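Lotach Rank Tracker – Desktop License

Rank trackers are easy to sell and easy to oversell. Most of them show a line going up, and the line goes up in the trial month more often than it should. We stock Lotach because it makes fewer promises than the others. Whether you need it is another matter, so please read the whole page before you order.

What it does

You give Lotach a list of search phrases and a web address. Once a day it checks where your pages come up for those phrases and writes the position into a table. You can export the table as a spreadsheet. There is a chart, if you like charts.

The standard license covers 100 phrases on 2 sites. If you run a small shop or a local service, that is plenty. We have talked customers out of the bigger license before and will do it again.

What it does not do

It does not raise your rankings. No tracker does, whatever the banner says. It will not tell you why a page dropped, either. There is a "Health Score" on the front tab, and we suggest you ignore it. Kohei Hoshino on our support desk ran the same site through it at the start and end of one morning and got two scores 11 points apart, with no edits in between.

Local results are the other weak spot. Lotach checks from one city that you choose in the settings. A customer searching from the next town over may see a different order – sometimes a very different one. Treat the number as a reading from one place and nothing more.

Before you buy

Search Console is free and already shows an average position for your pages. Try that first for a few weeks. If you still find yourself typing your own phrases into a private window every day, then a tracker will save you some time.

License details

Standard: 100 phrases, 2 sites, one computer
History kept: as long as you keep the file
Trial: 21 days, no card needed
Updates: included for the life of the license
Refunds: within the trial period only, by email to Yae Tamura at Bretbridge
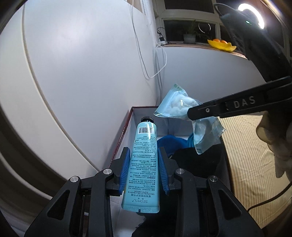
Filed under: Website Tools > Search > Rank Tracking

Customer notes

"Does what it says. I turned off the daily email after nearly a week and have been happier since." – Faustine Delaunay

"Import from my old tracker lost the tags. The positions came over fine. Support told me the tags would never have worked, and I would have liked to read that on the page." – Shigeru Hirose

Mr. Hirose is right. Tags do not import from any other tracker, and you will have to add them again by hand.

Page last checked 02/09/2024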